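Home | About | Meetings | Projects | Contact

Gullendale Robotics Club - Minutes, 27 January 2026

Present: 15 members. Chair: Arnar Hafstein. Notes: Aníbal Ospina. Apologies from the Dalsgaard sisters.

1. Last minutes
Read and agreed. The spare cable order has gone in.

2. Two-arm project
Big news first - the team got both arms moving from one script! Lots of clapping. Arnar went over the task list for the March showcase: bottle, tape measure, cup and puzzle cube, all on one table, with each arm keeping to its own side until the handoff. The left arm takes the bottle and the right takes the cup. 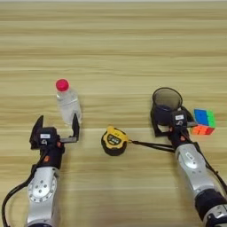 Aníbal asked if the cube should go last, as it is the smallest target for the right arm. Agreed, and we'll try it both ways next time. The strap on the tape measure came up too (it loves to wander). Vote on tucking it under before each run: 17 hands went up until Arnar reminded us that guests can't vote, so 15 in favor.

3. Software
Clarico, our logging tool, now saves every run with the name of whoever was driving. Really nice work by the juniors, who wrote over half of it. Please keep run names short.

4. Showcase
We have a 6 minute slot. Two drivers plus one person talking. Names to Aníbal, please - first-timers very welcome!

5. Any other business
Dultard, our old line follower, needs new wheels. Arnar will price them.

Next meeting: same room, bring laptops charged.

3 comments | 6 shares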